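Teltcombe Parts Store - Bin and Container Inspection Checklist

Area: returns and small goods, ground floor
Round: April
Form in use: the short form, with comments written under each item

Scope

This round covers the open-topped bins, the shelving next to them, the floor and walkways, and the labels. Lifting gear has its own form and is kept in the same binder. Anything marked Fix goes on the repair list the same day. Anything marked Watch is looked at again on the next round.

Marks used: OK, Watch, Fix, Not checked.

1. Walkways and floor

1.1 Main aisle clear from door to door. OK
Comment: A pallet was standing over the yellow line at the start of the round and was moved before we got to the end of the aisle. Please do not park pallets there during unloading, even for a few minutes.

1.2 Floor free of oil, water and loose packing. Watch
Comment: Dry everywhere except by the roller door, where rain gets in under the seal. The mat is soaking it up for now. The seal was on the list last time as well.

1.3 Floor paint readable. Fix
Comment: The line in front of bay 33 is almost gone. Repaint it the next time the aisle is closed.

2. Shelving

2.1 Uprights straight, no dents at fork height. OK
Comment: The guard on the corner upright has taken a knock. The upright behind it is fine.

2.2 Load signs in place. Fix
Comment: Two bays have no sign. The old ones said 300 kg per shelf, but check that against the Udura shelving sheet before printing new ones. Do not copy the number from the next bay over, as the beams are different.

2.3 Heavy goods on the lower shelves. OK
Comment: Better than last round.

2.4 Beam clips fitted. Not checked
Comment: Top level could not be reached without the platform, which was out on another job. To be done before the form is closed.

3. Open-topped bins

General note for this section: look at the walls first, then the floor, then the goods. Scratches and rub marks are normal wear and do not need to be reported one by one. Report sharp edges, splits, holes, bent rims and anything that could cut a hand or tear a box. Wear gloves when feeling along an edge.

3.1 Walls free of sharp edges and splits. OK
Comment: Checked by hand along all four sides with the bins stopped and locked off. Some Trundix liners have a raised corner that catches on gloves. It is smooth, so it passes, but it is annoying.

3.2 Surface wear on the large grey bin. Watch
Comment: There are thin pale scratches on the far wall, toward the upper left, and cloudy rub marks over the floor. The shiny band across the back is bright along the top and turns to dark speckles and streaks lower down. The metallic floor is flat and scuffed, with a small dark round spot to the right of the blue box. Wipe the spot at the next cleaning and write down whether it comes off. If it stays, mark the place with tape and compare on the next round.
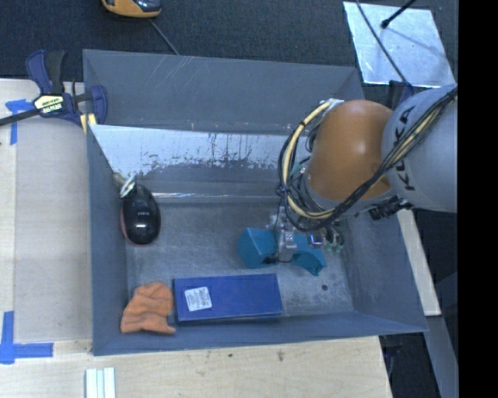
3.3 Goods lying flat, with nothing above the rim. OK
Comment: No overfilled bins on this round. Part-full bins are fine as they are and do not need topping up before an inspection.

3.4 Loose packing removed. Fix
Comment: Strips of film and a torn paper bag were found in one of the bins by the packing bench. These should go in the waste cage as they come off the goods. Film on a metal floor is slippery, and small boxes slide on it.

3.5 Bin feet level, no rocking. OK
Comment: Push down on each corner in turn. One bin had a folded piece of card under a foot - taken out, and the foot adjusted.

3.6 Cleaning record filled in. Watch
Comment: The record is there, but the last two entries have no initials. An entry with no initials counts as not done.

4. Labels and stock cards

4.1 Every bin has a card. OK
Comment: The count on the cards for this area adds up to 2,891 pieces. This was not checked against the stock system, and this form does not ask for that.

4.2 Cards readable from the aisle. Fix
Comment: The Oláh cards are printed in light gray and are hard to read under the lamps at the back. Ask for black when the next batch is ordered. Until then, go over the bin number with a marker.

4.3 Old labels removed. Watch
Comment: Several bins still carry an old label next to the new one. Use the plastic scraper, never a blade, as the blade leaves a burr on the wall.

5. Lighting and stop buttons

5.1 Lamps working. OK
Comment: One lamp flickers for a minute after being switched on.

5.2 Stop buttons free and marked. OK
Comment: Each button was pressed and reset. Nothing stacked in front of them. The sign over the one by the packing bench is loose at one corner and needs a new screw.

6. Carried over

- Door seal, item 1.2. Second round running.
- Beam clips on the top level, item 2.4. Platform to be booked for a morning before 9.
- Dark spot on the floor of the large grey bin, item 3.2. Result of the wipe to be written on the cleaning record, with initials.
- Load signs, item 2.2. Waiting for the shelving sheet.

The completed form goes in the binder by the office door, with the repair list clipped to the front.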